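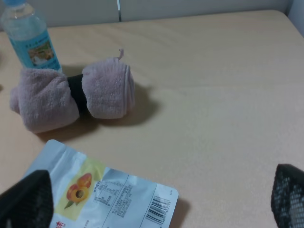

Tazi bench says the gripper stall has to be our wrist cable, as theirs did the same thing in the spring and a new cable cured it. Noted with thanks. We swapped the cable before lunch and the fault came back at pick 60, in excellent health.

November, 4:10 pm, Terkisik cell

Fault: fingers stop partway through closing, controller reports "grip complete," arm goes off to the drop point with great confidence and nothing in hand. Logged 3 times today.

Items in rotation: pink towel roll with the black band, water bottle, foil snack bag. All three stalls were on the towel. The bag, which I had bet on, has behaved perfectly.

Pulled the current log. The motor spikes early on the towel, and the Stokness driver takes any spike over threshold as contact. Threshold was 1,173 this morning. Last month's printout says 2,306. The change is in my handwriting, with no comment beside it, so I have had a frank word with myself.

Put it back to 2,306 at 3:30. No stalls yet, but I've believed that before. Fingers close harder now, so hands out of the cell until the force check is redone, mine included. E-stop tested, OK.

To do: rerun towel only, overnight. Ask Taltine if the driver can check finger position before it claims a grip. Tell Tazi about the cable, gently.

Terkisik cell notebook | Corrections in ink, please | Back to top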